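From: Saimi Kallio
To: ploststead-users
Date: Monday, December 19, 2022
Subject: Re: Battery drain after the Vindico 2 update

Hello all,

thank you Benedikt for the long answer. I have tried most of it over the weekend and I write here what I found, so that others with the same phone can compare.

Benedikt Oberholzer wrote:
> Which build do you have? The first one that went out over the air
> had a fault with the always-on clock, and it kept the modem awake
> at night. Kuusisto pulled it after 6 days. If you have the second
> build, then the clock is not guilty and I would look at the
> 80 Hz setting for the screen instead.
> Also please tell us if you restored from a backup or set it up
> as a new phone. Ulla had the same drain and for her it was
> the old backup.

I have the second build. The clock is switched off in any case, I never liked it.

I did restore from a backup, the one from June, when I changed from the older Vindico. So on Saturday I erased the phone and set it up as new, without any backup, and installed only the mail, the maps and the bank application. The first night it still lost a lot, but the phone was perhaps indexing the photos. The second night was much better. I will watch it for the rest of this week before I say that it is cured.

The screen I put down to the standard rate on Sunday morning. I do not see the difference when I read, only when I scroll fast in a long list – and I can live with that. What I do not like is that the setting goes back by itself after a restart. Does this happen to anyone else? Danylo, I think you mentioned something similar in the autumn, but I could not find your message in the archive.

One more thing about the charger. The old Stamitz charger works, but the phone shows only "charging" and not "fast charging" as before the update. With the cable from the box it is the same. I would be glad to hear if somebody has a different result, because I do not want to pay for a new charger if the fault is in the software. 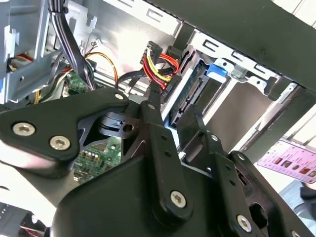

Gripper and open desktop computer

To Eduard: no, I have not tried the beta. The page says that one cannot go back without losing everything, and I have just set up the phone once already. Maybe after the holidays.

Regards,
Saimi

_______________________________________________
ploststead-users mailing list
To leave the list, send an empty message with the subject "unsubscribe"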